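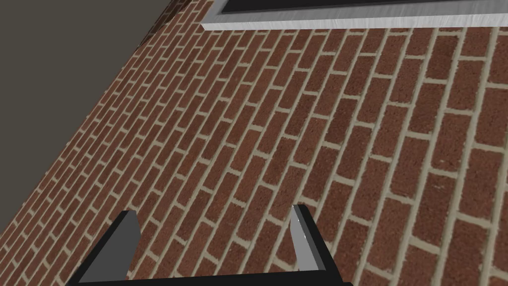

How to prepare your crew for a brick handling robot

Last updated: 23/01/2019

At Perrin we put a robot arm at the end of our masonry panel line in November. This page is for foremen and team leaders who must do the same in their own shop. I write mostly about the people, as the machine comes with its manual.

1. Talk before the delivery
Tell every person what will change in his or her day. Our masons stopped lifting the bricks from the pallet, but they still check each joint by eye. Odette Mallet made one sheet per person with the old tasks on the left side and the new ones on the right. Let them keep it.

2. Start in the simulation
Give each operator 12 hours with the simulated wall before he touches the real arm. Let him open and close the gripper near the bricks, and come too close on purpose. A collision there costs nothing.

3. Change the roles slowly
For the first 3 weeks keep two persons at the cell - one at the panel, one at the wall. After this, rotate every day. Régis Renaud stayed at the panel too long, and his colleagues did not learn to restart the arm after a stop.

4. Decide who can stop the robot
The answer must be: everybody. Write it on the wall and repeat it in the morning meeting.

5. Keep the hand skills
Corners and repairs are still done by hand in our shop. Plan this work for all the masons, also the young ones.

6. Write down the stops
Use a paper notebook near the cell. Note the hour, the panel number and what the person did. We had 63 stops in the first month, and Thierry Tanguy reads the notes with the crew before any setting is changed.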